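3.2 Collection with the Huvholm kit

We evaluated the Huvholm hand-held gripper kit as it is sold, with no changes to the fingers or the firmware. The kit records wide-angle video from the gripper and exports it in the format used by our training code. All recordings for this section were made at the Kakdale site over 54 sessions. Operators worked at white tabletops and handled light household goods, mostly paper products, which the Seok baseline handles poorly - its fingertips are harder and tend to tear thin sheets.

The kit produced 3386 episodes. We dropped those with tracking loss or a missing start marker, which left 3125 for training. Of these, 1215 involve tissue or paper towel. Figure 4 shows views from the gripper camera during work with these materials.
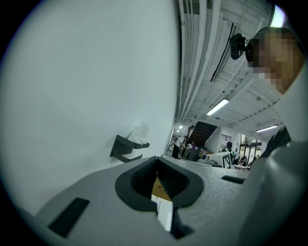
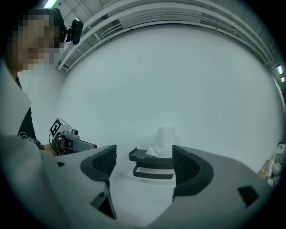 Figure 4. Gripper-camera views at the collection site. First view: crumpled white tissue or paper in a dark gray wall-mounted bracket. Second view: upright paper towel roll with a black holder on a white tabletop.

The wide lens keeps the fingers and much of the room in view, which helped tracking in most sessions. Large plain white surfaces were harder. Tracking loss was the most common reason for dropping an episode, and it occurred mainly when the gripper was held close to such a surface. The Zotdale software update reduced these losses but did not remove them. Buyers who plan to record against blank backgrounds should allow time for repeat takes.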